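Tirkeda Weavers Board > Finishing and Washing > Terry that stays fluffy?

loomcat_9
I finished my first terry towel over the winter and washed it for the first time in April. It came out flat as a pancake! I loved every minute of the weaving, so I want to make more, but what am I doing wrong? Hot wash, softener, line dried.

malus_m
Drop the softener! It coats the loops and they just lie down. I've been washing terry for years and the best thing I ever did was a good hard shake before drying – really snap it. My purple and white one still has lovely pile.
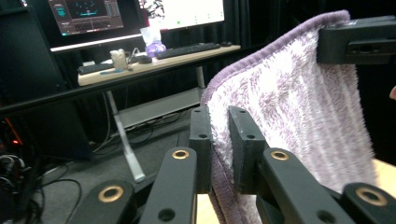

Also check your sett. If the ground cloth is too open, the loops slide around and no amount of washing will save them. Severin Pfister has a great chapter on this in his Floncombe workbook.

Kári Thoroddsen
Have to disagree on line drying with a shake. Tumble on low for 7 minutes, then hang. Huge difference with cotton pile, try it!

malus_m
Tumbling eats the hems though. Mine are bound in plain lavender and I'd hate to see them fray.

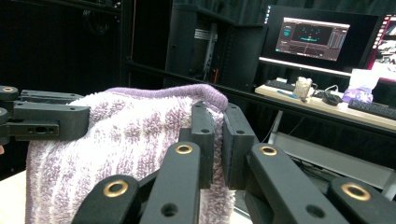 Striped terry, lavender hem

Kári Thoroddsen
Not if you sew the binding down twice. I've done over 200 cycles on one towel and the edge is still tight.

loomcat_9
Wow, okay, trying both! Is vinegar in the rinse a good idea, or does that hurt the dye?

ramalho_j
Half a cup is fine on mine. Test a scrap first if you dyed the yarn yourself.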